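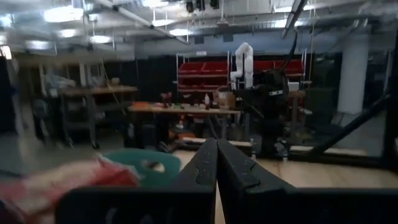 Progress report to the Dreklow Fund
Shared practice rules for bench robots, second reporting period
Mar 6, 2020

Hi Pauline,

You asked for something shorter than last time and with fewer acronyms, so I'm going to try to tell you what we did with your money the way I'd tell you over coffee. The spreadsheet is attached separately and it's as dull as ever.

The big news first: we have a rulebook! It's called Prusura (Dehghan picked the name, I've stopped asking) and version one went up on the workshop wall in September. It's five pages. The draft I showed you last year was a lot longer, and people kept telling me it was great, and then I'd ask them what it said about clearing a bin and they'd look at the ceiling. So we cut and cut. If a rule couldn't be read out loud in one breath, it got split or thrown away.

What's in it, mostly, is the stuff around the robot. The published safety standards cover the machine itself pretty well, and we follow those and keep our risk assessments next to them. What they leave to you is the daily housekeeping: who gets to change a speed limit, what you write down after a stop, whether a half-finished setup may be left overnight with tools on the bench. That's where we kept tripping up, and I mean that literally in the case of one cable.

A few of the rules, so you get the flavor:

Whoever starts a run owns the stop button until they hand it over out loud. A nod doesn't count.
Check the gripper fingers by hand before the first pick of the day, power off. Look at the seams and the tips. If one wiggles, it comes off.
Nothing goes inside the reach line that isn't part of the task. Coffee is never part of the task.
Speed goes back to the slow setting after any change to the fingers, the mounts or the program, and stays there for five clean picks.
Every unplanned stop gets a log line, even the silly ones.

That last one has been the hardest sell and also the most useful thing we've done. We now have 437 log lines. Before Prusura we had a notebook with coffee rings in it. I went through all of them over two long evenings and 285 came down to something lying where it shouldn't have been: a bag, a loose strap, the corner of a box. I really thought it would be software! I had half a paragraph written for you blaming the software, and I had to delete it.

So we changed our plans a bit. The money set aside for a second round of path planning tests went to floor marking, cable covers and proper hooks for everything that dangles. I cleared this with your office by email before spending it, but I want it in the report too so it's in one place. The change is on line five of the spreadsheet.

Flistden (the other site, for anyone reading this who isn't Pauline) has been trying the rules for a few months as well. They're a fussier crowd than we are, bless them, and sent back pages of comments. The best one was that our handover rule made no sense for somebody working alone. They were completely right. Solo work now has its own section: slow setting only, door unlocked, and a person elsewhere in the building who knows you're in there. They also hate our log form, which asks for the time twice. Fixed.

What hasn't gone well: training. I promised you everybody would be signed off by now and they aren't. The night crew has done the reading but not the hands-on part, and I don't want to tick them off on the strength of a PDF. I underestimated how long the hands-on part takes when every person wants to argue about rule three. Some of those arguments were good, to be fair, and two changed the wording. I need another round of sessions and I'd like to move that milestone back one quarter. No extra money needed, just the date.

The other sore spot is old fixtures. Several of our bench setups were clamped together years before anyone wrote anything down, and for some of them there's no drawing at all. Prusura says a fixture with no drawing can't be used above slow speed, so we've slowed ourselves down quite a lot. People grumble. I grumble. Dehghan is redrawing them one by one and is further along than I expected.

Next up is a plain printed edition of the rules for other small workshops. I've got a quote for 500 copies and it fits inside the printing line with a little left over. Before we print I'd love for you to read the introduction and mark anything that sounds like me showing off.

Two things I need from you: a yes or no on the training date, and whether the fund wants its logo on the cover or inside the back. The printer is waiting on the second one.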